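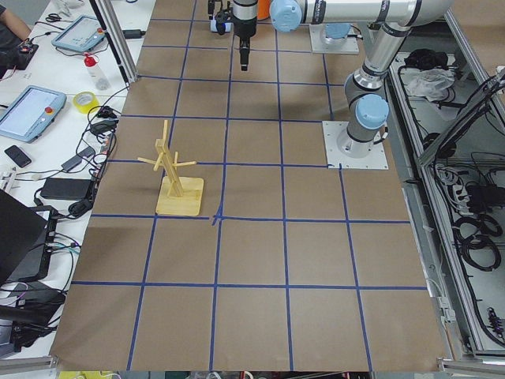

**Ventura, 30 November 2018.** Housewares maker Plelness will add a wooden mug tree to its kitchen range in January, the company said. The stand goes on sale first at the Hundwood store in Ventura and will reach other shops later in the winter.

The mug tree is made of light wood with a pale yellow finish. It has a flat square base and a tall post built from two parallel slats. Thin pegs come out of the post at different heights, some angled to the left and some to the right, so that mugs hang by their handles and stay off the counter.

Plelness said the first batch will be 2,000 stands. Hundwood has ordered 1,000 of them, and the rest will be held for mail orders. The price is $39.

The company sent early versions to households in and around Ventura over the summer and got back 1,604 comment cards. The most common request was for more room between the pegs, mainly from people with large soup mugs. A second group asked for a base that would fit on a narrow shelf next to the coffee maker. Plelness said it moved the pegs after reading the cards but kept the base the same size.

Pitness, which handles packing for Plelness, will ship each stand fully assembled in a plain box. Mugs are not included. Buyers are told to wipe the wood with a damp cloth and keep it out of the dishwasher.

Hundwood will take advance orders at the service desk. Stands ordered that way can be picked up at the store once the first delivery arrives.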